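Capítulo 4
Delimitar a célula de trabalho

Objetivos do capítulo
Depois de ler este capítulo, o leitor deve saber traçar o limite de uma célula com dois braços, escolher o que fica dentro dela e redigir uma ficha de tarefa que outra pessoa consiga seguir.

4.1 Porque começamos pelo espaço

No capítulo anterior tratámos da avaliação de riscos no papel. Agora passamos ao chão da sala. Muitos estudantes querem começar pelo programa do robô, e compreendo a vontade, mas a norma interna que usamos no curso pede outra ordem: primeiro o limite, depois os objetos, por fim o movimento.

Chamamos limite à linha que uma pessoa não deve passar enquanto os braços têm energia. Pode ser uma barreira fixa, um sensor ou uma marca no pavimento. Um biombo de tecido não é uma barreira no sentido da segurança. Serve para dar um fundo constante às câmaras e para reduzir as distrações, e a ficha deve dizer isto com clareza. No laboratório da Kesturora, um grupo escreveu «área protegida» na ficha quando só tinha painéis de pano, e Sólveig Þrastardóttir, que fazia a revisão, devolveu o documento sem assinatura.

4.2 A ficha de tarefa

A ficha ocupa uma página e tem 5 campos: limite, objetos presentes, posição inicial, critério de fim e condição de paragem. O campo mais difícil é o quarto. «Arrumar os sapatos» não é um critério. «Cada par na prateleira, com os calcanhares para fora» já permite que duas pessoas cheguem à mesma decisão.

Para a condição de paragem, recomendo frases curtas e com verbo no presente: o operador para os dois braços quando um objeto cai fora do alcance; o operador para os dois braços quando alguém passa o limite. Não se escreve «se necessário».
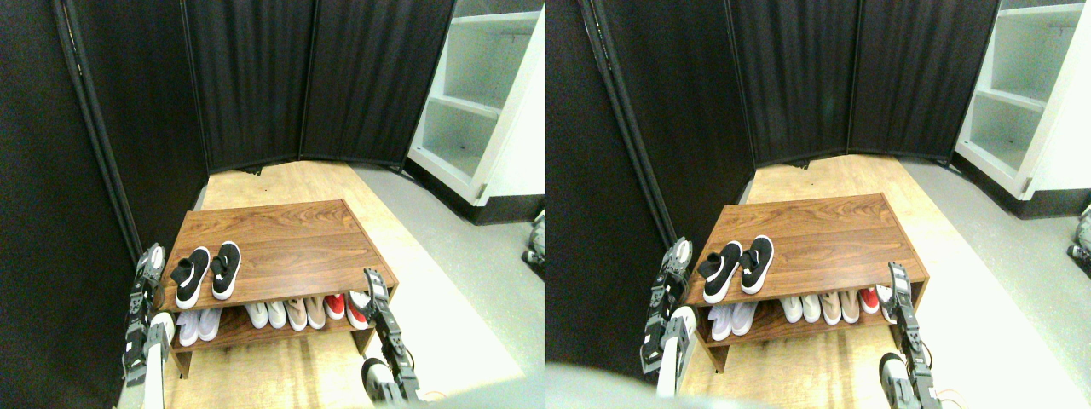 Sixten Lindqvist

A tarefa do banco de sapatos vai acompanhar-nos até ao fim do capítulo. Os ténis pretos estão sobre o tampo e os outros pares na prateleira de baixo, entre as duas garras. Repare o leitor no par vermelho e branco, que fica em parte tapado pela garra direita. Uma oclusão destas regista-se no campo da posição inicial, para cada vista em separado.

A estante branca fica ao lado dos biombos. Mesmo com prateleiras vazias, deve constar da ficha, com a distância medida até ao ponto mais afastado que o braço alcança.

4.3 Termos usados neste capítulo

Alcance: o volume que a ponta da garra pode ocupar, com o objeto maior já preso.
Vista: a imagem de uma só câmara, com a sua própria posição.
Repetição: uma execução completa, desde a posição inicial até ao critério de fim ou à paragem.

Antes de passar à secção 4.4, preencha os dois primeiros campos da ficha para uma célula que conheça e guarde a folha.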